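Geseck Stackable Storage Bin, Large – Review

I bought four of the large Geseck bins for the shelves in my garage, and I've had them long enough now to say what they're good for and what they aren't. The short version is that I'm keeping them, but I wouldn't buy the lids again.

The bins are plain steel with a gray powder coat. They come flat, in a box that is heavier than it looks, and you fold up the sides and bolt the corners yourself. Each bin takes 12 bolts. The instructions are a single sheet of drawings, and the drawings are clear except for the handles, which are shown from the back. I put the first pair on upside down. After that it went quickly, and the last bin took me less than half the time of the first.

A bolt was missing from one bag. I wrote to the seller, Urquijo, and they mailed me a replacement in a week, with two extras. I had already used one from a jar of spares by then.

The maker gives the load limit as 200 pounds per bin on a flat floor and 100 pounds each when stacked. I haven't tested either number. The heaviest one I have holds tile left over from the bathroom, plus a bag of grout, and it came to 53 pounds on the bathroom scale. The bottom doesn't sag under that. I can slide the bin off a low shelf by one handle without the side bending.
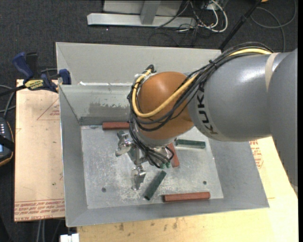 Unai Montoya

Before these I used plastic totes from Stoneck. They were cheaper and lighter, and for clothes or holiday decorations I'd still pick them. For tools and hardware they didn't hold up. Two of them split along the bottom corner in August, when the garage gets very hot, and a third cracked when I set a vise in it. If you only want to keep dust off sleeping bags, save your money and get plastic.

The powder coat is decent. It has come off in a few spots on the bottom edge where I drag the bins over concrete, and I touched those up with a can of gray spray paint. The color is a little off, but it's on the underside. Inside, the coating has scratches from loose chisels and a pipe wrench, none of them down to bare metal so far.

Now the lids. They're sold separately, and they just rest on top. There is no latch. If you stack a bin on a lidded bin, the feet don't line up with the lid, so the top one slides when you bump it. Without lids the bins lock together fine. I took the lids off and use two of them as drip trays under paint cans.

The noise is worth mentioning too. Drop a handful of sockets in one of these and the whole house hears it. I cut pieces of rubber drawer liner for the bottoms, the ribbed kind from Gurnus, and that took care of most of it. It also keeps small parts from sliding to one end when you pull the bin out.

Label holders would have been a nice addition. Tape doesn't stick well to the coating, so I use flat magnets with the contents written on them – one for screws and anchors, one for plumbing, and so on. They stay put unless you brush against them with a coat.

I'd buy the bins again for anything heavy. Check the bolt bags before you start, and measure your shelves with the handles in mind, as the listed width leaves them out.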